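Folding the Bulky Things: Jumpers, Sweatshirts and Other Awkward Customers

Filed under: Laundry, Wardrobes, Small Spaces

If you're anything like me, the T-shirts get folded, the tea towels get folded, and then there's that sad heap at the bottom of the basket made up of everything thick, fleecy or oddly shaped. It sits there until someone needs it, and by then it has creases you could lose a coin in. I put up with that heap for far too many winters, and when the weather turned in June I finally sat down (well, stood up) and worked out a way of doing it that I don't mind, even at nine at night with the telly on.

Start with the surface, which I know sounds fussy. I used to fold on the bed and wonder why my back was grumpy and my piles fell over. A table is a much happier height, and if you throw a plain cloth over it first, the clothes stay where you put them and don't go skating off the far side. Choose a cloth in a colour nothing like your clothes. When you're looking for the edge of a sleeve under a lamp, you'll be glad of it! Mine is an old cotton one from the Stavirano range, much washed, and it lives folded over the back of a kitchen chair so I've no excuse.

Next, the untangling. Everything comes off the line or out of the dryer in a rope, with one sleeve up inside itself and the hem somewhere near the neck. Please don't start folding it like that and hope. Find the shoulders, or if you can't find the shoulders find any two ends, and give it a gentle stretch lengthways along the table. It'll look worse for a moment, all long diagonal creases, and then you can lay it down, peel back whichever flap has flopped over, and work outwards with flat hands. Feel inside each sleeve as you go and pull the cuffs through if they've rolled. A rolled cuff makes a lump that goes right through the whole pile.

When you pick a thick garment up, pick it up by a good fold of cloth, well in from the edge. Pinching the very hem of a heavy sweatshirt drags it out of shape over time, and knits are even worse for it. I ruined a lovely Rathjen cardigan that way years ago, and it's been a gardening cardigan ever since.

Now the fold itself. Lay the garment face down, smooth it from the middle out, and bring one side in to the centre with its sleeve laid straight down on top. Do the same on the other side, so you've got a long narrow strip. Then fold up from the hem in thirds, loosely, and turn it over. For anything really fleecy I only fold in half and then half again, as the thirds come out like a loaf of bread. Hoods get tucked down flat before the last turn.

If you've got a shallow drawer, standing the folded things on their edge like files saves a surprising amount of room. My drawer is 19 centimetres deep and the halved-and-halved method just fits, with a bit of persuasion. Deep drawers and shelves are better with flat piles, kept low, heaviest at the bottom. I did try one of those Lustow dividers and it was fine for the lighter tops, but the big orange sweatshirt simply leaned on it until it gave up.

A few bits and pieces that didn't fit anywhere else:

Wait until things are properly dry. Thick cuffs and waistbands hold on to damp long after the rest feels ready, and a damp fold in a closed drawer goes musty in no time.

Do up zips before folding, but leave buttons alone unless they're gaping.

Bright colours go together in my house, the mustards and oranges in one pile, greys and navies in another. It's purely for looks, but it does cheer up a cupboard.

If you're putting the woollies away for summer, use a cotton bag with a drawstring. I have two Mulow ones and they've lasted beautifully. Plastic tubs are all right if you leave the lid slightly ajar.

And if a garment beats you, hang it over a chair and come back to it after a cuppa. There's always one, and it'll be no more crumpled than it was before.

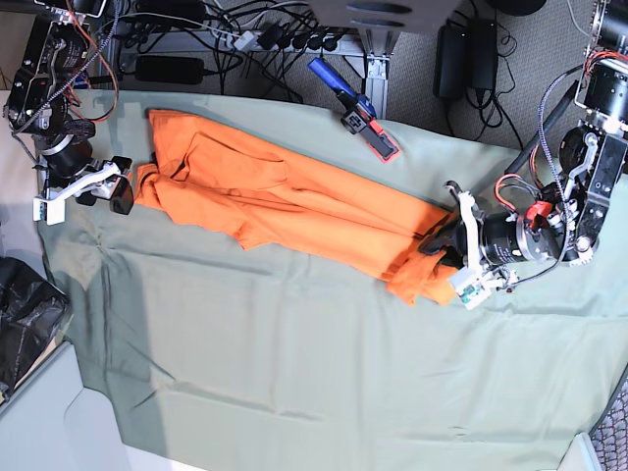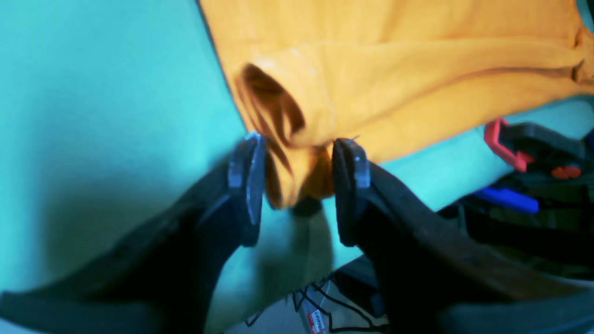

Bright, creased and not yet folded, on the table cloth (first picture); a good gathered fold of the thick yellow fabric (second picture).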